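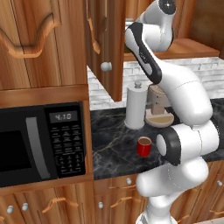 Several users have written to ask whether a simulated kitchen really needs so much preparation before the first recording. The answer from Yu was short: yes, for a bad start position will spoil the whole batch, and you find it only at training.

4.2 Recording examples in the simulated kitchen

Before you start, close all other programs which use the graphics card.

1. Open Grolico and choose the kitchen layout. Wait until the arm stands still in its rest position.
2. Select one task from the list, for example "open upper cabinet" or "move mug". Do not mix tasks in the same folder.
3. Press Reset. The objects on the countertop are placed again, each time a little differently.
4. Choose the camera view. Keep the same view for the complete batch.
5. Press Record, wait one second, and move the arm with the hand controller. Go slowly near doors and handles.
6. When the task is done, release the trigger and press Stop.
7. Mark the example as Good, Failed or Unsure.

Note: In some views the arm hides its own gripper. Turn on the second view in the side window before you reach into a cabinet.

Note: For a first training we advise 40 good examples per task. The folder can hold 500.

CAUTION: Do not press Reset while recording. The file will be saved, but the joint values in it are wrong.

CAUTION: Examples longer than 20 seconds are cut at the end without a message.

If the arm shakes at the start, see section 9.

Related items
Connecting the hand controller
Exporting a batch to Sarley
Hornska layouts: kitchen and workshop
Release notes, July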